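Search this site
Enter keywords
Go

About Grakham

Grakham writes control and perception software for multi-fingered robot hands. We do not build hands, arms or cameras. Customers bring their own hardware, or buy it through an integrator, and we supply the layer between the device driver and the task: joint-level control, contact estimation, grasp planning, calibration and the logging tools that hold the rest together.

The company was started by two control engineers who had spent several years writing one-off drivers for hands that each arrived with their own protocol, their own joint ordering and their own idea of where zero was. The first product was an internal library for hiding those differences. It was released to outside users in May of the following year, and parts of the original interface are still in use.

What we make

Trandeck is the runtime. It runs on a Linux machine with a real-time kernel and closes the joint loop at 400 Hz over whatever bus the hand provides. It handles homing, joint limits, torque limits, watchdogs and fault recovery. Each hand is described by a single configuration file containing the kinematic chain, the coupling between joints, the motor constants and the sensor layout. Underactuated fingers are supported, including those where one motor drives two or more joints through a linkage. Trandeck does not contain any learning code. A policy or planner sends it targets, and it either tracks them or reports why it could not.

Barroso is the perception package. It takes images from a camera mounted at the wrist, along with joint positions and motor currents, and produces an estimate of where each fingertip is and whether it is in contact. Motor current alone is a poor contact signal at low speed because of friction in the transmission. Camera data alone fails when a finger is hidden behind the thumb or the object. Barroso fuses the two in a fixed-lag filter and publishes a covariance with every estimate, so that a planner can tell a good fingertip position from a guess.

Roltalard is the planning and replay tool. It generates candidate grasps, checks them against the hand's reachable set and stores every attempt with its inputs. Any attempt can be replayed offline against a newer version of the filter or the controller. Most of our own debugging is done this way, at a desk, with no hardware powered on.

The three packages are versioned together and tested together. They can be licensed separately, but the interfaces between them are public and documented, and a number of customers run Trandeck with a perception stack of their own.

How we work

Every change to the controller goes through simulation, then a hardware bench, then a soak test. The simulation suite has 62 scenarios. It covers bus dropouts, encoder slips, saturated motors, stale images and timestamps that arrive out of order. A change that fails one scenario is not merged, and scenarios are not removed without a written note in the repository.

Simulation is not enough for hands. Cable routing, elastic covers and small amounts of play at the knuckles all change the relation between motor angle and fingertip position, and they change it differently from one unit to the next. For this reason the calibration routine is run per unit and the result is stored against the serial number. It needs two fixed reference points and a clear view of the fingertips from the wrist camera.

Lighting is the other recurring problem. A bench beside a window can go from usable to saturated within a few minutes, and a polished work surface sends much of that light back up into the lens. Dark fingertips against a bright background give a clean outline but very little internal texture, which means that the filter can place the edge of the tip well and still be uncertain about its rotation.

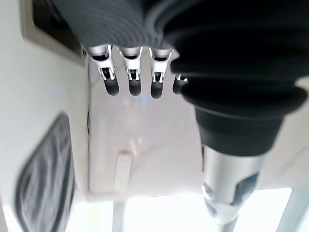
Barroso therefore treats exposure as part of the state. Saturated regions are masked before feature extraction, and the measurement noise for each finger is scaled according to how much of its predicted outline falls inside the mask. When the thumb blocks a finger, the visual term for that finger is dropped and the estimate runs on joint data until the finger reappears. Operators see this in the log as a change in covariance – there is no separate error code for it, and we do not plan to add one.

Who uses it

Our customers are mainly university labs and industrial research groups, with a smaller number of integrators doing light assembly and parts handling. We do not sell into surgical or prosthetic applications. The software has not been certified for them.

Support

Support is handled by the engineers who write the code. A useful report includes the Roltalard log, the hand configuration file and the version string printed by Trandeck at startup. Reports without a log are accepted but take longer. Releases are supported for two years from the date of issue, and security fixes are applied to all supported releases at the same time.

Licensing and source access

Trandeck is supplied with full source under a commercial license. Academic groups may apply for a no-cost license covering all three packages. Barroso and Roltalard are supplied as binaries with source available for review on request. The configuration file format is open, and hardware makers may publish files for their own hands without asking us.

Last updated: 10/04/2022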